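# The Broton House Slipper

A moccasin for people whose floors are colder than the estate agent let on.

**Brown, with lace bow. £38 a pair. Sizes 3 to 11, whole sizes only.**

We have sold the Broton from our shop in Morbridge for long enough to have heard most of the complaints about it, and we've put the good ones on this page. It is a soft, low, fuzzy slipper with a lace tied in a bow at the front. It will keep your feet warm between the bed and the kettle. If you want something to wear to the bins in a downpour, we also sell wellingtons.

## What you're getting

The upper is a fleecy fabric, brushed on the outside, and it wraps under the foot in the usual moccasin way. Inside is a cushioned insole in cream, which we admit is a brave colour for the inside of a shoe. It stays cream for a week or so and then becomes your own personal shade.

The sole is thin rubber with a bit of grip moulded into it. It copes with tiles, floorboards and a quick trip to the doorstep to sign for next door's parcel. It does not cope with gravel, and the people who write to us about gravel tend to write at length.

One pair weighs 228 grams in a size 6. Our previous house slipper, the Prirel, weighed a good deal more and sounded like a pony on the stairs. Some customers miss it. We have a few Prirels left in size 10 if you ring and ask.

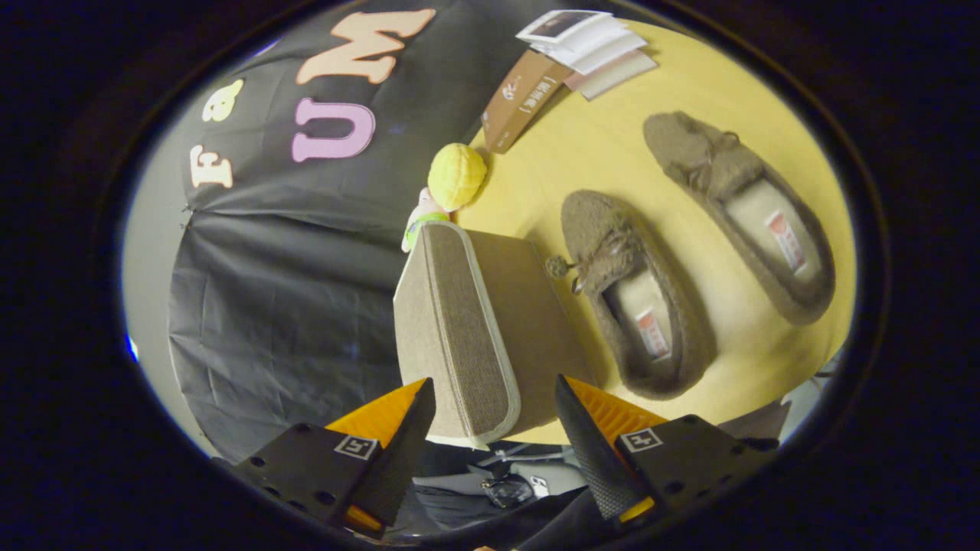 ## Sizing, and the business with socks

The Broton comes up slightly small for the first fortnight and slightly large from then on. Between sizes, go down if you wear them barefoot and up if you're a thick sock person. If you're a thick sock person from October to April and a barefoot person after that, go up and put up with a little flapping in June.

They are cut to a medium width. Wide feet usually manage, as the fleece gives a fair amount. Very high insteps are harder to please and may do better in the Dal Bello, our open-backed slipper, which lets you walk straight in and occasionally straight out again.

The bow is there to look nice. Pulling it tighter won't change the fit much, though plenty of people like to have a go.

| UK size | Fits EU |
|---|---|
| 3 | 36 |
| 4 | 37 |
| 5 | 38 |
| 6 | 39 |
| 7 | 41 |
| 8 | 42 |
| 9 | 43 |
| 10 | 44 |
| 11 | 46 |

There is no EU 40 or 45 in this range. We have asked the factory why and received a very polite letter about something else.

## Washing

Hand wash in cool water with whatever you use for jumpers. Press the water out in a towel, stuff them with newspaper and leave them somewhere airy. They take two days to dry, three if it's that sort of week.

Please don't tumble dry them. The sole curls up at the toe and you end up looking like a minor character in a pantomime. Radiators do the same thing, only slower, and so does the top of a range cooker, as one customer has now proved twice.

To bring the fleece back up, brush it dry with a soft nailbrush. A dog brush works too, if the dog is agreeable.

## Questions we get asked

**Do they shed?**
A bit, at the start. Give them a good shake outdoors before the first wear, particularly if you own a dark carpet.

**Can I drive in them?**
We'd much prefer it if you didn't.

**Are they quiet?**
Very. Several customers have mentioned frightening members of their own household.

**Will the dog eat them?**
We can't speak for your dog. Half pairs are not available.

## Delivery and returns

Postage is £4, or free on orders over £80, so two pairs won't quite get you there and we're aware of how that looks. Parcels leave Morbridge every working morning and usually take three days.

Order by November 29, 2025 if you'd like them gift wrapped. After that we run out of both paper and patience, and they'll come in a plain bag.

Send them back within 30 days if they don't suit, so long as they've only been tried on indoors. Walking up and down the hall is fine. We do look at the soles.

Sizes 4 and 9 are out of stock until the next delivery. Ring the shop if you'd like a pair put by.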